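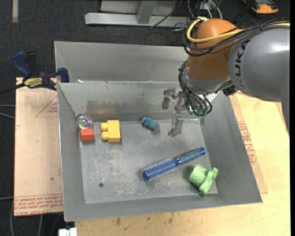

Junk drawer toys and the stray hairbrush: one bin or several?

Started by pebblewick in Sorting, Storage and Small Spaces

pebblewick
Hello all, long-time reader and very occasional poster. I've been putting off the playroom since June, and on Thursday I finally got down on the floor with a cup of coffee and started in. The big stuff was easy. Puzzles went back in puzzle boxes, stuffed animals went in the hammock, and I felt pretty proud of myself right up until I got to the odds and ends.

You know the ones I mean. One yellow building brick with two studs that doesn't match any set we own. A little red block. A clear ball with those rainbow colors in it, the kind my daughter could stare at all afternoon. A small blue rubbery critter, which she says is a mouse and my son says is a cat lying down. And a blue hairbrush, because of course there's a hairbrush in with the toys.

My plan is one open metal bin with sloped sides, everything in it, done. My sister thinks I'm giving up and should have a labeled box for each kind of thing. What do you all do?

marmaladejar
One bin, every time! I did the labeled boxes when mine were small, 21 of them, and I loved how they looked on the shelf. They stayed right for maybe a weekend. After that the "animals" box had crayons in it and the "blocks" box had half a sandwich, and I was the only person in the house who could read the system anyway.

A wide bin where you can look straight down and see everything is so much kinder. Sloped sides are good too, things slide down to the middle and little hands can get at them.

tworoomsup
I'm going to disagree a bit, and I hope it comes across as friendly. A mixed bin is fine at six things. Give it a month and you'll have a mound, and then the kids tip the whole lot out on the rug to find the one mouse (or cat!). We had a Borncombe tub like that and I came to dread the sound of it going over.

What worked here was a smaller tub for each kid and a rule that the lid has to close. If it won't close, something goes back to its proper home or gets donated. Blocks really do want to live with other blocks, in my opinion, even if the color is wrong.

pebblewick
Oh, the tipping. I hadn't thought about the tipping, and with metal on a hardwood floor the neighbors downstairs would have something to say. Would a liner help? I've got a roll of the Flirmont felt left over from the silverware drawer, but I wondered if it would just fill up with crumbs and hair.

osprey_lane
It will fill up with crumbs and hair. Sorry! I lined ours and pulled it out again pretty quickly. Bare metal wipes down in a minute with a damp cloth, even when it's gotten scuffed and has white smudges all over the floor of it, which it will. I'd put felt pads on the outside underneath and leave the inside alone.

Also, check the corners and the front lip with your fingers before you hand it over. Ours had one rough spot and I went over it with fine sandpaper.

marmaladejar
Can we talk about the hairbrush? I don't think it should be in with the toys at all. Those dense bristles pick up everything, and then it goes on somebody's head.

pebblewick
I know, I know. She uses it on her dolls, is the trouble, so in her mind it's a toy. If I move it to the bathroom it walks back by supper.

tworoomsup
Then it's a doll brush now and you buy another one for people. I'd wash it (warm water, a drop of dish soap, bristles down on a towel overnight) and make the switch official. We keep the real ones in a Poketti hanging organizer on the back of the bathroom door, high enough that nobody borrows them.

gingham43
Coming in on the side of the bin, with one small change. Put the ball somewhere else. A hard clear ball gets scratched up rattling around with blocks, and once it's cloudy the rainbows aren't nearly as pretty. My grandson's lives in an old sock on the windowsill. He thinks the sock is part of the toy and I've never corrected him.

pebblewick
The sock is brilliant, and she'll adore it. All right, so I'm going with the bin, bare inside, pads underneath, ball in a sock, new brush for the humans. My sister can label the sock if she likes.

tworoomsup
I still say lids! But do come back in a month and tell us how high the pile is.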